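**Pratorier conversion, progress note, December 2021**

Hi Hermine,

Good news first: the second floor is finally weathertight! Le Roux got the last of the windows in, and we've now boarded 857 square feet of the 2193 on that level (the back rooms are slow going, those walls aren't square anywhere). Drelon has finished first-fix electrics in all but the two end units.

Not so good: the stair steel is still sitting at the fabricator, so everything goes up by hoist. I've moved $1000 out of the decorating line to keep the hoist through the next stage, and I'd like your OK on that in writing, please. The rest of the Ernivden grant is untouched apart from $282 for extra fire sealant.

Next up is plastering, then the kitchens. I'm still aiming for handover in July, if the stair shows up.

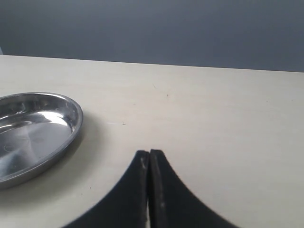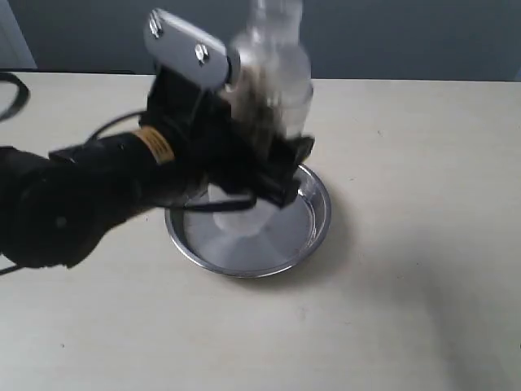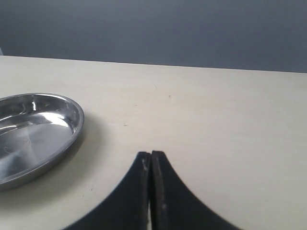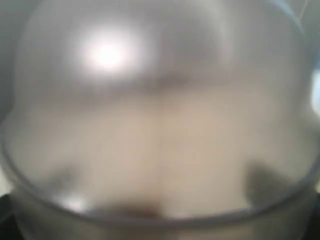
*Second picture: clear bottle and round steel bowl on the cream tabletop.*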